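Search stories, recipes, homes
Search

Two arms and a pile of washing

I have a chair in my bedroom that hasn't been sat on in years. You probably have one too. Mine holds the clothes that are too worn to go back in the drawer and too clean for the hamper, and every week or two I move the whole lot to the bed, look at it, and move it back again. So when the people at Drusov asked if I'd like to spend a day with Clitness, their two-armed robot for household tidying, I said yes before I'd finished reading the email.

Clitness isn't something you buy, at least not yet. You hire it by the month, with a technician to set it up, and the service only runs in Koltthorpe for now. The full package is $2000 a month. There's a lighter one at $1000, where the robot comes for half the days and you share it with another household. I'll come back to the money, because I have feelings about it.

My day was at Drusov's try-out suite, a main-floor place done up partly as an office and partly as a home. Negin Taheri, the technician who looked after me, had the coffee on when I got there and let me poke at everything. I'd expected something shiny and a bit menacing. What I noticed first was the clothing! The arm wears a black fabric sleeve that bunches up in fat rolls like a sock that's lost its elastic, and I kept wanting to tug it straight.

"Everybody wants to fix the sleeve," Negin said. "Please don't fix the sleeve."

The sleeves come from a small sewing firm called Marchuk, and they peel off for the wash. They keep fluff and hair out of the joints (I have a dog, so I asked about this at some length) and they take the edge off if you bump into an arm. I bumped into one on purpose, for you, the reader. It was like walking into a rolled-up yoga mat.

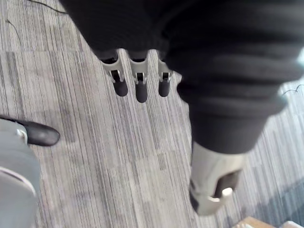

Sleeve above, fingers below, over the striped carpet.

The fingers are the part I'd want to talk about if we were having lunch. They have pale plastic links, little metal pins where they hinge and dark rounded tips, and they're smaller in their movements than I'd imagined. Negin started me on floor pickups, which is the job most families ask for first. She dropped a facecloth on the carpet and I tapped the tablet. Down went the arm, slowly, and the fingers closed on a corner and up it came. Then she dropped a hair elastic, and we stood there through four goes at it before I bent down and got it myself.

That's pretty much how the morning went. Anything with a bit of body to it, like a sock or a tea towel or a kid's toque, was no trouble. Flat, skinny things were hopeless. Negin told me to treat cords the way you would with a robot vacuum and keep them tidy where you can, and Drusov's own booklet says the same in three different places.

After lunch we moved on to clothes. I'd brought a few of my own from the famous chair, and the suite had its own stash as well. You lay things out on the bed, you tell the tablet which pile is for folding and which is for the hamper, and you leave it to get on with things. I found the leaving part very hard. A tea towel took it two minutes. A long-sleeved shirt took so long that I wandered off, answered some emails and came back to find one arm holding a cuff and the other apparently having a think.

Dark clothes are tougher for it than bright ones, Negin said, as the cameras have trouble finding the edges in a black heap. Most of my wardrobe is a black heap. She suggested spreading things apart a little before starting, and it did get on better after that – though by then I'd handled every garment myself, and I could have folded two of them in the time.

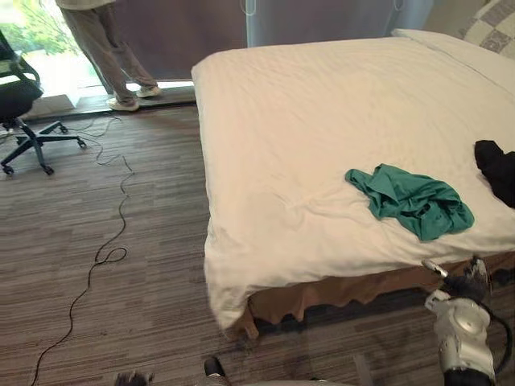

So, the money

I rang Tibor Vass, who runs the hire side at Drusov, and put it to him that $2000 a month would get me a lovely human being with a mop. He didn't argue. He said most of his customers so far are people who find bending painful, or who would sooner not have somebody in their bedroom going through their things, and that the price should come down once there are more machines on the road. He wouldn't say by how much, and I did ask twice.

I thought about my aunt, who had her hip done last June and spent weeks fishing for socks with a pair of barbecue tongs. For her I'd have paid the $1000 without blinking, and she'd have named the thing by supper and scolded it about the shirts.

For me, no, not this year. I'd like it quicker with sleeves and cleverer with black T-shirts, and I'd like to be able to dump out the hamper without arranging it nicely first. But I did enjoy the company, and I've asked Negin to call me when the next software update is in. I'll bring the rest of the chair.

Bookings for the Koltthorpe try-out suite are free and go through Drusov's front desk. Bring your own laundry.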